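June 2019

Back from Bredemham with a folder full of quotes and a headache. The Misance people want a deposit by the middle of July to hold the price, and I have learned to distrust any price that needs holding.

The arm itself I could almost live with. It's everything hanging off it. Grippers are extra. The second training day is extra. The service plan is 186 a month and the man could not tell me what it covers besides somebody answering the phone. Then 3,000 for "integration," a word I asked him to define twice. Kwan-ho says that's normal and I should put it in the budget and move on. I put it in pencil.

What bothers me more is the work we'd give it. Our packing line at Kuusk changes over 6 times on a busy shift, odd shapes, short runs. Every changeover means somebody at a keyboard, and that somebody is paid. The sales sheet has a payback of 2 years and counts no one's hours but the ones it saves. I redid it on the train with our own numbers and gave up somewhere past year five.

They keep going back to the tabletop work with colored blocks. Stars, a heart, cylinders, a cube, all on a nice striped wooden board. Our parts come greasy and in bent trays.
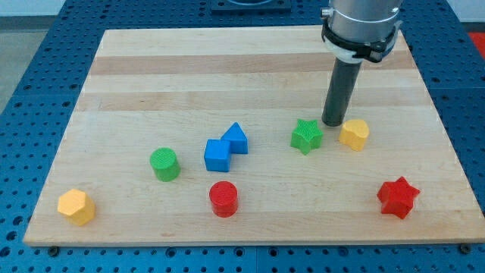 Maarja thinks I'm asking the wrong thing. She says the old packer will quit on us before any payback date comes around, so I should be pricing the weeks we'd be down and setting the arm against that. Fair, and I have no figure for it. I still want a trial on our own trays before a cent goes to Misance. Must call Sarmīte about the floor bolts, and ask what Ultatcombe charges to rent.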